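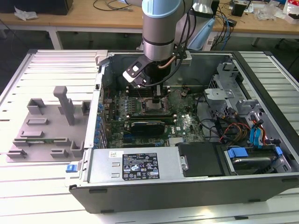

Nistau Extends Office Computer Refurbishment Program Through July

4 May 2026

The town of Nistau will keep its office computer refurbishment program open through the end of July, the municipal information services department announced. The program was first approved as a short trial and had been due to close this spring.

Under the program, desktop computers retired from town offices, the public library and the two middle schools are checked, repaired where repair is practical, and offered to households and small nonprofit groups in the town. Machines that cannot be repaired are taken apart for usable components, and what remains goes to the county recycling contractor.

The department said it has received 599 computers to date. Of these, 210 have been placed with residents and 95 were set aside for parts. The others are in storage at the Callo Street depot or are waiting for inspection.

"Demand has been steady, and most requests have come from families with school-age children," the department said in its announcement. "The extension will allow us to clear the waiting list before the new school year and to accept the library's remaining desktops."

Applicants must live in Nistau and may receive one computer per household. There is no income test. A handling fee applies to each machine, and the fee is waived for households already enrolled in the school meal program. Keyboards and mice are supplied while stocks last; monitors are limited and cannot be reserved.

All storage drives are removed before a computer leaves the office where it was used. They are erased under the town's records policy or destroyed. Refurbished machines are fitted with replacement drives and a free operating system, and applicants who prefer other software must supply their own license.

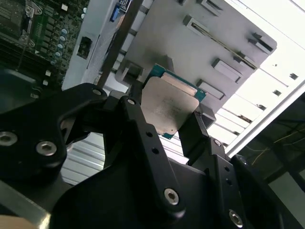
A processor held near an open computer case.

Replacement parts are bought through Elletti, a regional supplier, under an agreement that runs until the end of the year. The department said that memory and power supplies account for most of the spending -- processors are seldom replaced and are usually taken from machines that have been set aside.

Ó Gríofa, the firm that manages the depot building, has agreed to keep the ground floor available for the length of the extension at the current rent. Pickup hours at the depot will not change. Parking on Callo Street is restricted during the morning, and applicants are asked to use the rear entrance on the canal side.

The program also accepts donated desktops from local businesses. Machines should be less than ten years old and complete, with a working power supply. Laptops, printers and tube monitors are not accepted at the depot and should be taken to the county site. Businesses with more than 100 machines to donate should contact the department in advance so that transport can be arranged.

Application forms are available at the library front desk and at the town hall information counter. Applications already on file remain valid and do not need to be sent again. A report on the full program will be presented to the town council after the extension ends.

Search this site Enter keywords Go

Contact us | © Town of Nistau. All rights reserved. | Back to top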